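# Dish Rack Notes for the Ratix Setup

Tips for anyone recording plate-handling examples at the Illberg shop. Add your own at the bottom.

**Before you start**

- Wipe the floor mat. Crumbs get under a plate's foot and it rocks when you try to pick it up flat.
- Park both arms, then set the rack down and leave it there for a full batch of 30 takes. Move it a few inches for the next batch.
- Mix the plates. Plates with big printed centers and plain ones should both get used, or the system learns the print and misses the plate.
- Save the starting layout in Moradi before the first take.

**Handling plates**

Come in low with the fingers and slow down before you touch. A fast finger on a glazed face slides, and the plate turns with it. When two plates are standing close together, work on the front one and let it settle before you go for the one behind. 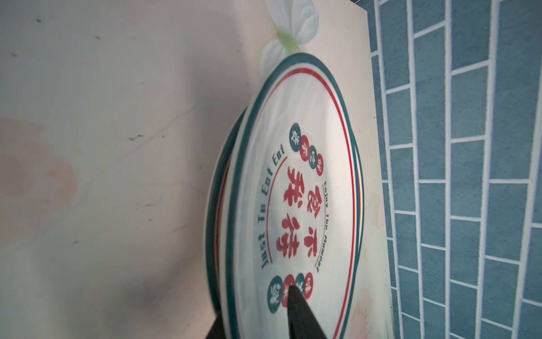
If you lose your grip, don't stop recording. Back off, line up again and finish. Takes with a recovery in them are worth keeping, and we had far too few in the February set. Mark them "R" in Konton so they can be found later.

Throw a take out only for one of these:

1. A plate chips or leaves the mat.
2. Someone's hand comes in before the arms are parked.
3. A camera drops out for more than 3 seconds.

**Two arms at once**

One arm works in the rack and the other waits over the open mat with its fingers apart. Keep the waiting arm still. Small nervous movements from the operator end up in the data and the system copies them. Check that the cables have slack at full reach.

Leave a few odd items near the front. They don't need to be touched, and it helps to change them every 4 batches. 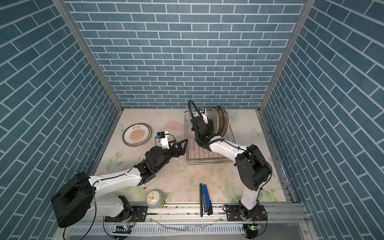

*One arm at the rack, the other waiting. One plate flat on the mat, two standing.*

**Cleaning up**

Wash plates by hand with plain dish soap and dry them fully. Water spots change how the glaze looks on the wrist camera. Dry the rack too, especially where the wires cross.

The count stood at 607 good takes at last check. Questions on labels go to Golshifteh Tabrizi.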